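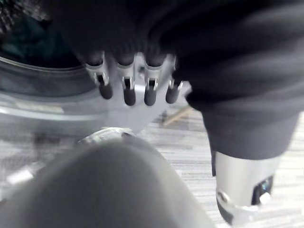

October 31, 2019

Wash room, Iltmont. Dark load again, same programme as the last one, new liquid.

Started with the filter because I didn't trust it. Put the shallow tray under the flap, opened the drain hose first, then the filter itself. Mostly grey fluff, a hair grip and a bit of plastic tag. Rinsed it in the sink, wiped out the housing, screwed it back in. It needs to go past the point where it feels tight or it weeps. There is a mark in paint on the cap now, line it up with the one on the housing.

Wiped round the door seal as well, pulling the fold back with one finger and going round with a damp cloth. The bottom of the fold is where everything collects. Fine black fluff, a little grit, no mould. The smell we had last time was coming from there and from the drawer. Drawer taken out, soaked in hot water, scrubbed with the old toothbrush. The softener compartment had a skin on it, so whoever is using softener on the other loads, please flush it through afterwards.

Load: the black Drerason sweatshirts and jumpers, plus other darks to make the weight up. All turned inside out, cuffs pulled straight, zips closed. Pockets checked twice. Labels on the sweatshirts say 40, wash dark colours separately, do not tumble dry. The jumpers say 30. Went with the lower one for everything.

Detergent: Skollar liquid for darks, 50 ml in the main compartment. The bottle suggests more for a full drum but our water is soft here and the last load came out slippery, with suds still on the glass at the end. No softener. No vinegar this time either, I want to see what the liquid does by itself.

Programme: synthetics 30, medium spin. The display gave 115 minutes at the start. It stuck on the last few minutes for a while, as it usually does when it is trying to balance, and finished in 120. Put the thermometer in the jug under the drain hose during the main wash and got 31 degrees, so the heater is doing what it should. I had wondered, after the pale marks on the previous load, whether we were washing cold and not dissolving the powder. I now think it was simply the powder. We should stop using it on darks and keep it for the towels and the white cotton.

Drain and spin sounded normal. A knock at the beginning of the spin, then it settled. I think that is the floor and the front left foot, which has worked itself down again. Ran the foot out half a turn and nipped the locknut up. Needs a proper check with the level when the machine is empty and there are two people to tip it.

Unloading

Don't drag things out by the sleeve. The ribbing on one of the older jumpers has gone wavy at the cuff and I'm fairly sure that is how it happened, wet wool blend with the whole weight of the garment hanging off it. Get hold of the body of the garment, bunch it, bring it over the rim in one go and let the sleeves follow. If something is wound round something else, push the lot back into the drum and untwist it in there where the weight is supported.

Basket goes directly under the door, as close as it will go. Last time it was a step back and a sweatshirt ended up on the floor and picked up all the white lint from the towel load, which took longer to remove than the whole wash did.

Look up into the top of the drum before shutting the door. Dark things stick to the back and you can't see them. Use the torch that lives on the hook by the switch, or just put a hand round. Leave the door ajar afterwards and the drawer pulled out a couple of fingers.

Drying

Sweatshirts over the rails, folded at the waist, not pegged at the shoulder. Jumpers flat on the mesh racks, patted back to shape. The chest panels wanted to come out wider than they went in, so I eased them lengthways and left them alone. Window on the catch, dehumidifier on low. Racks swapped top to bottom after lunch because the upper one dries much faster.

The Kokkinos racks are all right for this but the feet slide on the painted floor. Strip of rubber mat under each end works for now. Offcuts are in the box under the bench if somebody wants to make a neater job of it.

Results, so far as I can tell while they are still damp:

- No powder marks on any of the blacks.
- Fluff: still some, mainly on the fleecy side of the sweatshirts. Lint roller takes it off once dry. Washing inside out has moved the problem to the inside, where I mind it less.
- Pilling under the arms of the jumpers. Was there before, looks no worse. Will go over them with the comb when they are dry, and not before, it pulls threads on damp knit.
- Colour: pressed a white cloth on an inside seam of one of the sweatshirts, faint grey transfer. Same again on a jumper, nothing.
- Smell: none of the sourness. A bit of scent from the Skollar, not strong.

The grey transfer bothers me slightly. These have been through several washes and should have finished giving off dye by now. Could be the soft water, could be that the rinse isn't carrying enough away. Next load, same liquid, same dose, with the extra rinse on. Change nothing else, or we won't know which it was.

Care card for the Drerason things needs rewriting. The one pinned up still says 40 and powder, and it was last corrected in February in pencil that has mostly rubbed off. Proposed wording:

Darks, inside out, zips shut. Synthetics 30, medium spin. Skollar darks, 50 ml. No softener. Lift out from underneath. Sweatshirts on rails, jumpers flat.

To do

- Level the machine, check the locknut again after a couple of loads.
- Order more Skollar, this bottle is past halfway.
- New cloths for the seal. The present one leaves more behind than it removes.
- Move the towel basket to the other side of the room, away from the racks.
- Measure a jumper across the chest before and after the next wash. I meant to do it today and remembered with the door already locked.

Later: rails nearly dry, racks still cold to the touch underneath. Left everything where it is and the dehumidifier running. Tank emptied before I went.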